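Chapter 5
Where Does Everything Go? Storage and the Working Kitchen

I learned about storage the hard way, in a rented place in Storkberg with one cupboard and far too many pans. Every Wednesday I cooked for friends, and every Wednesday I ended up on my knees with my head in that cupboard, hunting for a lid!

My old teacher, Chanida Sangkhawat, had a rule I still use: store a thing where your hand first wants it. Knives near the board, oil near the heat (but not over it – heat spoils it), plates near the sink. We'll test her rule on the Bistow apartment plan, which you'll meet on page 110 and, I'm afraid, keep meeting until page 215.

Before that we need to talk about drawers and shelves. A deep shelf hides whatever you put at the back. A drawer brings the back out to you, and I'd take one shallow drawer over two deep shelves any day. It does need floor space in front when it's open, so keep that in mind when you start sketching.

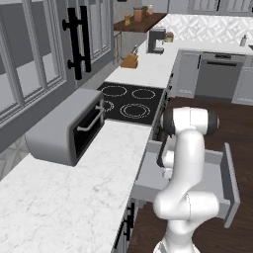
Figure 5.1 A shallow drawer, fully open, below a marble countertop.

Grab a pencil and your own kitchen's measurements. We'll start with the lower cabinets.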